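Raised stand for a front loader - worth it or not?

tgreco_c
Posted in Laundry and Utility
We're redoing the laundry corner in April and the store wants to add a metal stand under the new washer. They quoted me 80 dollars for the Hillora one. The salesman says it saves your back and "improves airflow." I'd like to hear from people who have lived with one, because airflow sounds made up to me.

fitz_alcantara
It is made up. The back part is true if you're tall. I'm tall, and I still think most of these stands are a way to get more money out of you once you've already said yes to the washer.

liga.v
Disagree with Fitz. I've had a Taris stand for years and I wouldn't go back to kneeling on tile. The door clears the basket and I can see into the drum without a flashlight. Check the feet though. Thin angled legs look fine in the store and then you get a spin cycle on a wood floor.

fitz_alcantara
So it's great as long as you have the right floor. What do you have?

liga.v
Concrete slab.

fitz_alcantara
Right. Try that upstairs.

Azra M
Upstairs here, old joists, Jometti stand. It walked. I put it back level and it walked again. Took it off and the washer has stayed where it is. I don't know if that was the stand or the floor and I'm not spending another 80 to find out.

tgreco_c
We're on a slab too, so maybe I'm closer to Liga. Second thing. He also told me to leave the door open between washes "or the warranty is affected." Is that real?

thitima_s
Read the warranty. Mine says nothing about it. Leaving the door open is still a good habit, the seal gets smelly if you don't. I wipe the rim and the glass and leave it ajar. Five seconds.

Azra M
I have a toddler, so no, I don't leave it open. I wipe it and close it. Smells fine. People repeat the open door thing like it's law.

thitima_s
Fine for you. Mine stank for a whole summer until I started leaving it open.

liga.v
Tgreco, look at how far the door swings before you pick a height. Some of them come out a lot more than you'd think, and that bowl of glass is at hip level once it's raised. Black Midea on a black metal stand below, door open.
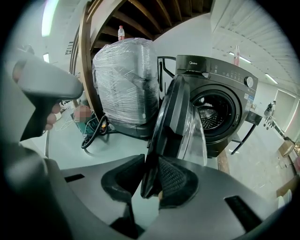

Photo: Līga Vaher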